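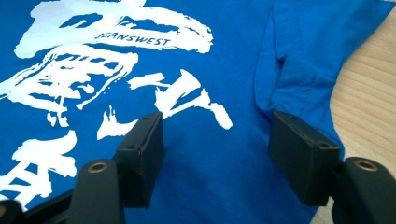
Tundbridge Clothes Swap – planning meeting, minutes

Swap & Mend > Meetings > Minutes > April

We use cookies to remember your settings. Accept | Reject | Find out more

Present: Chaltu Worku (chair), Bev, Martin O., Siobhan, Dilys, Raf (notes – sorry in advance)
Apologies: Pauline, Greg
Started 7.10pm, small room upstairs as the hall had badminton in.

1. Last minutes
Agreed. One correction from Dilys – the rail with the wonky wheel is the long one, not the short one. Martin still to fix. ACTION Martin (carried over, again).

2. Money
Balance 3,912. Out since last meeting: hall deposit, hangers, two boxes of safety pins. Bev wants to know why pins cost that much. Chaltu has the receipt at home, will bring it. Hall hire going up in the summer, amount not confirmed yet. Bev asked to chase the office before we print any prices. ACTION Bev.

3. Sorting so far
2,173 items through our hands now counting from the first swap. Siobhan read the sheet out. Childrens coats nearly all gone, mens trousers piling up, same as every time. Adult T-shirts the biggest heap by miles.

Long talk on T-shirts. Blue Jeanswest one with the big white brushy face and lettering got passed round, Raf and Siobhan both want it, told to wait for swap day like anyone else. Size label wants checking before it goes on a rail. Dilys asked what the brush writing says, none of us could read it. Chaltu will ask her neighbour in case it's something rude. ACTION Chaltu.

Agreed for all printed tops:
- fold with print facing out, people flick past plain backs
- iron from the inside, never on the print (Siobhan has form here)
- cracked or peeling prints go in the rag bag unless it's a band shirt, those go to Bev to decide
- no more stacks higher than the edge of the crate, they slide

Martin said why not hang the lot. Not enough hangers. Discussion went on a bit. Compromise – printed ones hung if room, plain ones folded on tables by size.

4. Folding
Dilys showed her way. Face down, sleeves in, sides to the middle, bottom up to the collar, turn over. Raf's attempts poor. Sleeves need pulling flat first or they bunch up at the shoulder and you get a lump through the whole pile. Everyone to do it the same way please, last time we had four sorts of fold on one table and it looked like a jumble sale. Bev said it is a jumble sale. Chaltu said it is a swap.

5. Swap day
Tuesday, doors 5.30, we need to be in from 3. Tables from the cupboard under the stage, the heavy ones want 2 people each.

Layout as before except:
- mirror by the side door, away from the tea
- shoes on the floor along the radiators, not on tables, we had complaints
- kids stuff nearer the front so buggies dont have to go all the way down
- mending table by the window for the light

Tokens: 200 in the tin, should be enough. Siobhan reckons people walk off with them. Bev against charging a deposit. Left as is.

Limit on items per person: stays as on the poster. Martin wanted no limit in the last half hour, voted on it, carried, Bev against.

6. Mending table
Herrera in the high street have offered us a bag of odd buttons and thread ends, free, needs collecting in shop hours. ACTION Siobhan. Chaltu bringing her machine, needs extension lead – the orange one has gone missing, has anyone got it?? Raf to look in his shed.

Jobs we'll take on the day: buttons, hems, small holes, seams that have come undone at the shoulder or under the arm. Not zips. Dilys very firm on zips.

7. Leftovers
Mollo will take adult clothes again but only bagged and tied, and no bedding this time. They can collect next morning if bags are by the back door. Rags seperate, marked RAGS on both sides of the bag. Last time a bag of perfectly good jumpers went off with the rags, Dilys still upset.

Rurnenero have not answered on the baby things. Chaltu to ring instead of emailing. ACTION Chaltu.

8. Poster
Greg's draft looked at in his absence. Liked the colours. Time is wrong. Needs "clean and dry please" in bigger letters, we had a damp bag last time and the whole car smelled. Jumper drawing looks like a chicken acording to Martin. Stays in.
ACTION Greg – correct time, send round again.

9. AOB
- Lint rollers: get more. Bev.
- Tea and biscuits, Pauline usually does, someone check she's all right to.
- Key goes back through the office letterbox, NOT under the mat.
- Siobhan found a single glove, grey, left hand. In the tin with the tokens.
- Raf asked if we can have shorter meetings. Noted.

Next meeting: same room if free, Chaltu to book and text round.

Closed 8.50pm.

Contact: Chaltu Worku, via the hall office | © Tundbridge Clothes Swap | Back to top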